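Flillanmont Summer Jazz Workshop: Frequently Asked Questions

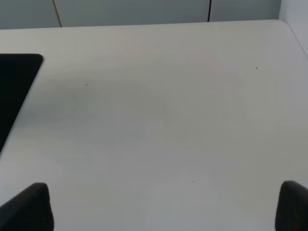
A white tabletop with two black gripper fingers at the near corners.

Posted in October by the Workshop Office
27 shares | 6 comments

Who can apply?

Singers and instrumentalists aged 14 and up. There is no upper age limit. You should be able to play or sing through a 12-bar blues and at least two standards from memory. You do not need to read music fluently, but you should be able to follow a lead sheet.

Which instruments do you take?

Voice, piano, guitar, bass (upright or electric), drums, vibraphone, saxophone, clarinet, flute, trumpet and trombone. Violin and cello players are welcome in the combos but will not have a section teacher of their own.

How many places are there?

We have 118 places this year. Rhythm section places fill first, and drums usually go before piano. If your instrument is full, you can ask to be put on the waiting list.

What does it cost?

Tuition is $900 for the full session. Lunch is included, but dinner is not. A dorm bed with breakfast is another $483. If you live close enough to drive in, you can skip the dorm and park free in the lot behind Schwaiger Hall.

Is there financial aid?

Yes. Check the aid box on the application and attach a short letter explaining what you need. Aid covers tuition only. Asking for it has no effect on your audition result.

What do I need to record for the audition?

Two pieces in different tempos, one of them a blues. Improvise at least one chorus on each. Singers may scat or may sing a second chorus with changed phrasing. Play-along tracks are fine. Please send audio or video as a link and leave it unedited. We stop listening after eight minutes.

When will I hear back?

Decisions go out by email before the end of March. Check your spam folder before you write to us. Accepted students have two weeks to pay the deposit, and after that the place goes to the waiting list.

How are the combos put together?

By level and instrument, using your recording and a short placement session on the first morning. You will stay in the same combo for the whole session. If you want to be placed with a friend, put it on the form and we will try, but it doesn't always work out.

What is a normal day like?

Theory or ear training is at 9 a.m., followed by section class. Combos rehearse after lunch until 4 p.m. Evenings are for faculty concerts and the student jam at the Broltemari Room, and the jam ends at 10:30 p.m. Students under 18 have to sign in at the dorm by 11.

Do I need to bring my own gear?

Bring your instrument, cables, mutes, sticks and cymbals. We supply pianos, drum kits, bass amps and guitar amps. There are a few upright basses to borrow, so tell us early if you are flying in. Singers should bring charts in their own keys, three copies of each.

Can my family come to the final concert?

Yes, it is free and open to everyone. The Pekora Theater has 164 seats and we do not take reservations. Doors open at 6:30 p.m. Concert recordings are sent to students later in the summer.

What if I have to cancel?

The deposit is not refundable. The rest of your tuition is refunded in full up to the end of May and by half during June. After that we can only make a refund for illness, and we will need a note from your doctor.

Can I earn college credit?

Not through us. Some schools will accept the workshop as independent study. Ask your department before you come, and we will sign whatever form they use.

6 comments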